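Week 7 notes: The arm that wouldn't stop swinging

These go with the lab handout, so have both open. If you missed class, read the part about the reset first and come back to the rest, it'll make more sense in that order.

Okay, so last time we got the Lullano arm model loaded into the simulator, and everybody's reach task ran fine with the default room. Then I gave you the Prustska room, and a bunch of you wrote to me that the arm "went crazy." I believe you! It did the same thing to me in my office, and I spent most of an evening on it, so let me walk you through what I found.

The task is simple. The arm starts folded, a target pops up, the arm reaches for it, the episode ends. We ran 3,563 episodes overnight and 64 of them failed. That sounds pretty good until you open the logs and see that in every one of the 64, the base joint kept turning after the episode was supposed to be over. On a real arm with a person standing next to it, I'd call that a safety problem, full stop, and I don't care how nice the success rate looks.
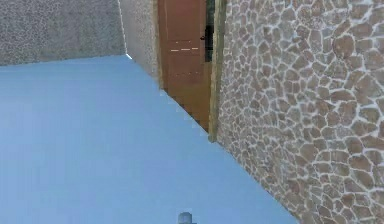 Fig. 1. Simulator view of the door corner. The tip of the arm is just visible at the bottom.

I used this corner for checking the view settings, by the way. The floor is one nearly even blue with nothing sitting on it, so you don't get much help judging distance. Look at the foot of the door too, where the edge goes all jagged. Please don't use that edge to measure anything (two groups tried). Take your positions from the simulator state.

Now the fault itself. Our controller sends a joint speed, and the simulator holds the last speed it got until a new one comes in. When an episode timed out, my script quit sending commands. It never sent a zero! So the base joint kept going at whatever speed it had last. Episodes that reached the target were fine, since that branch of the code does send a stop.

The fix is in two parts:

1. Send a zero-speed command on every exit path, including the timeout and the error handler.
2. Add a watchdog. If 10 control steps go by with no new command, the arm stops by itself.

Some of you will want to do only the first one, and I get it, it's a one-line change. But what if the script crashes before it reaches that line? Do both.

About the reset: it puts the joints back where they started, but it leaves the speed command alone. So a bad episode can leak into the next one. Clear the command first, then reset the joints.

For the lab, rerun with the Indovetti settings file, some 3,000 episodes, and plot base joint speed for the last second of each timeout plus the second after it. Then kill the script by hand in the middle of a reach and show me that plot as well. The Després reading on stop categories is for next time, and you can skip the appendix.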